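In praise of the kitchen you can stand about in

Monday, April 5, 2021

My mother's kitchen had a stretch of worktop under the window that was never used for cooking. Letters went there, and library books, and seedlings in April, and at the end of the day so did people's elbows. If you had something difficult to say you said it there, looking out at the coal bunker, because it is much easier to tell somebody a hard thing when you are both facing the same way. I have lived in six houses since and I have judged every one of them, rather unfairly, by whether it had a place like that.

I have been thinking about it a good deal this past year, as I suppose many people have been thinking about their kitchens. We've seen enough of them. And what I want to argue, at my usual leisurely pace (put the kettle on, I shan't mind), is that we have got into a muddle about what a kitchen is for, and that the muddle is costing us money as well as comfort.

It started for me with the houses at Idbridge. If you don't know Idbridge, it is the new estate on the far side of the river from Malent, 400 homes when it is finished, and a decent enough place, with good pavements and proper trees that somebody has remembered to water. Friends of ours moved there the autumn before everything shut, and we went for Sunday dinner. The kitchen was enormous. It ran the whole width of the back of the house, with everything tucked away behind doors that had no handles, so that you had to press them in just the right place, like finding the secret passage in an old film. I pressed my way along the whole lot looking for a glass and found the bins, the boiler and a great many baking trays.

It was beautiful, and we all stood in it not knowing where to put ourselves. There was an island in the middle with the hob set into it, so anybody who leaned was told, very kindly, to mind their sleeve. The table was a long way off at the other end, near the garden doors, and once you had sat down you had to raise your voice to the cook. Our friend cooked the whole dinner like a woman on a stage while the rest of us made up the audience. She told me later that she'd begun to dread having people round, and that she did most of her living now in the little utility room, where she'd put a stool and the radio.

I thought about that stool for weeks.

Now, I don't want to be one of those people who thinks everything was better when it was smaller and colder. My grandmother's scullery at Sang had a stone sink and one tap, and she'd have swapped it for the Idbridge kitchen before you had finished asking. She would have loved the drawers that close by themselves. I love them too. A kitchen that is easy to wipe down and light enough to read a recipe in is a great blessing, and it was mostly women who went without that blessing for a very long time. Anybody who gets misty about the old range should be made to blacklead one.

But my grandmother would also, I think, have noticed straight away that there was nowhere to sit and shell peas. She thought about a room by thinking about jobs, and about who would be sitting next to you while you did them. The people who sell us kitchens think about a room by thinking about what you will see when you come through the door. 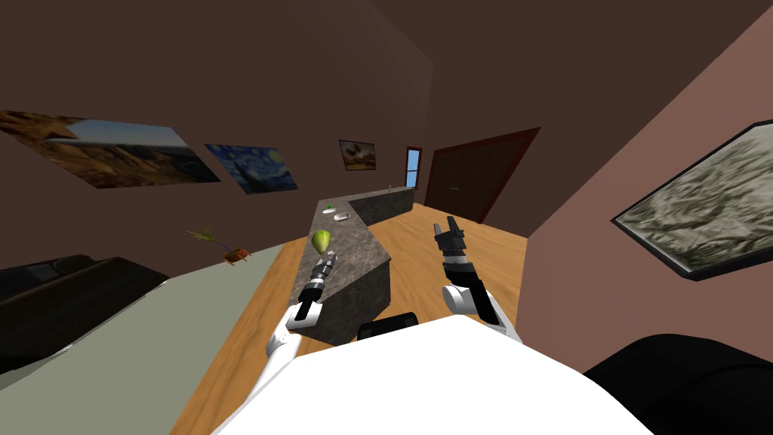

A pear, a granite worktop and a wooden floor.

You can tell this from the way kitchens are sold. When our own cupboards finally gave up (the door of the one above the cooker came off in my husband's hand and he stood there holding it like a tray), we went to a showroom in Malent, and a pleasant young man sat us down and asked what look we were after. I said I didn't mind about the look so much. He asked if we were more country or more city. I said we were more two people and a lot of saucepans. He laughed, and he was a nice lad, and then he turned over the page and asked what look we were after.

He had questions about colours and edges, and about whether we'd thought of lights under the plinth. He never asked how many of us cooked at once, or if either of us was left-handed (I am, and I have spent my life with the draining board on the wrong side). He didn't ask where we had our breakfast, or whether a grandchild might need to stand on something to stir. I don't blame him for it. Those questions weren't on his form. But I do think it strange that you can spend more on a kitchen than on a car and be asked less about your habits than you would be when buying a pair of walking boots.

The worktop he liked best for us was called Talla, and I will admit that it was lovely. It was £961 a length. I stroked it, as one does. Then I asked if you could put a hot pan down on it, and he said he wouldn't. I asked about beetroot, and he said he'd wipe that up fairly sharpish. Lemon juice, the same. By the time we had been through turmeric and red wine I had the feeling of being asked to look after somebody else's dog.

I am quite sure that there are hard-wearing worktops to be had at that price and for less, and people who know about such things will write in and tell me so. The stain is a small matter. What bothers me is the state of mind you get into when the room where you do the messiest work in the house is also the one you are most afraid of spoiling. You stop making marmalade. You stop letting the children roll out pastry. I know somebody who won't fry fish indoors, and she loves fish.

It seems to me that a kitchen ought to be judged the way we judge a coat. A coat may be as handsome as you like, but if you can't lift your arms in it you take it back to the shop. We have all somehow agreed that with kitchens it's the other way about, and that if we can't lift our arms then we must learn to keep them down.

So what would I have instead? Nothing very grand. I would have one bit of worktop in every kitchen that is kept clear of hobs and sinks and sockets, near enough to the cook to talk to and far enough away not to be splashed, and I'd have it under a window if there was a window to be had. I would have one shelf open, so that visitors can find a glass. I'd put in a chair, an ordinary one with a back, even if it spoiled the line of something. And I would want the man with the form to come round at teatime on a wet weekday, when everybody is hungry and somebody is looking for their PE kit, and just stand there for 40 minutes and see where people go.

They could do a bit of this at Idbridge before the last of the houses are built. The plans for the next part are on show in the library window, and I have had a good look through the glass, and every kitchen on them is drawn with the hob in the island again. It would cost very little to move it to the wall. I've written to say so, in ink, and I hope some of the people living in the finished houses will write as well, as they know far more about it than I do.

As for us, we didn't have the Talla in the end, nor the lights under the plinth. We had the old cupboards mended and painted by a joiner from over Sang way, and he moved the draining board to the left for me, which took him a morning and has made me happier than I can decently explain. He also cut down a piece of my mother's old worktop, which had been in our garage since her house was sold, holding up tins of paint. It has a ring on it from a hot pan and a nick where somebody missed a loaf. It's under the window now. There are letters on it this morning, and a tray of tomato seedlings that ought to have been potted on last week, and my tea, going cold.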